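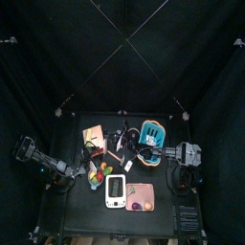 # Chapter 4. Small Parts and Where They Are Kept

Every workplace that repairs or builds something has small parts: screws, caps, washers, labels, fuses, keys. They cost little money, and for this reason they often receive little attention. A firm may know the exact position of each truck it owns and still lose half a morning because a certain screw is not in its drawer. In Chapter 3 we studied the storage of large goods on pallets and racks. Now we turn to goods that fit in the hand.

After reading this chapter, you should be able to:

- explain the difference between a fixed place and a free place
- set up a two-bin system for a part that is used often
- choose a reorder point for a part with a known delivery time
- write a label that a new worker can read without help

## 4.1 The cost of a cheap part

Let us begin with a case. Savchuk is a repair firm in the town of Zeltley. It services sewing machines, mostly for schools and small clothing makers. The store room of the firm holds 700 kinds of parts. Most of them are very cheap, and the owners for many years did not write down how many they had. When a box looked almost empty, somebody ordered more.

This method worked well while the same people used the store room each day. They remembered what was in the boxes. In February the firm opened a second workshop in Zutden, and parts began to travel between the two towns. A box could now be empty for a week before the right person saw it. Machines stood on the shelf, finished except for one spring or one needle clamp, and customers called to ask when they could have them back.

The price of the missing spring tells us very little about this loss. We must also count the shelf space that the machine occupies, the time of the worker who starts the job again, and the trust of the customer. We call the sum of these the **shortage cost**. For small parts, the shortage cost is usually many times higher than the price of the part itself.

There is a cost on the other side as well. Parts that are bought and never used take up room, become old, and hide the parts that are needed. This is the **holding cost**. Good storage of small parts is a balance between the two, and the right balance is different for each part. A common needle and a rare gear should not be treated in the same way.

## 4.2 Fixed places and free places

In a **fixed place** system, each part has one location, and this location belongs to it even when the stock is zero. An empty drawer stays empty until the new delivery comes. In a **free place** system, any part may go into any open location, and a list tells the worker where it is today.

Free places use the room better. Large warehouses often prefer them, as we saw in Chapter 3. For small parts, however, the saved room is small, and the list must be correct at every moment. If a worker puts a bag of washers in the wrong drawer and does not write it down, the bag is as good as lost. Fixed places forgive such mistakes more easily – a wrong part in a known drawer is soon noticed.

Many firms mix the two systems. The supplier Clallent, which appears again in Section 4.5, keeps its 100 most requested parts in fixed drawers near the packing desk. All the others are stored in free places farther away.

> **Key terms:** shortage cost, holding cost, fixed place, free place

**Before you continue.** Think of a kitchen, a garage or an office that you know well. Find one thing in it that has a fixed place and one thing that does not. Which of them did you last have to search for? Write a few lines about it and keep them for the exercise at the end of Section 4.3, where we set up the two-bin system step by step.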